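The Snack Drawer Goes to Bed

Every winter I get the same urge – tip the whole snack drawer out onto the guest bed and see what I've been hoarding! A kitchen counter won't do. You need the spread of a quilt, where a mandarin can sit beside foil-wrapped chocolates and the little candy packets can't hide under anything big.

I learned it from Rekha Lodhi, who packs treat parcels for her cousins and swears by sorting on something soft. Chocolates go in first, she says, then bags of anything crunchy, with fruit saved for the morning you hand it over.
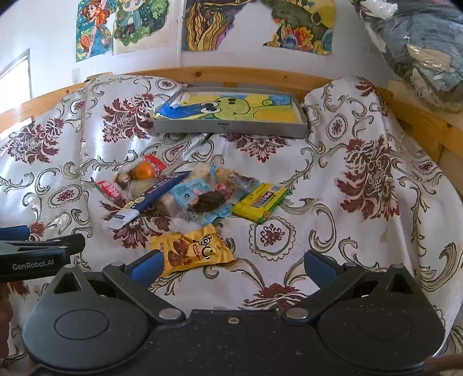 Seema Kushwaha disagrees about the fruit. She tucks a mandarin into the toe of every parcel the night before, and she told me the chocolate smells faintly of orange by breakfast, the best part of the whole present.

I tried it her way in April, with 4 parcels lined up by the door, and I'm a convert. Just keep the peel unbroken, and shake out the quilt before anyone sleeps under it.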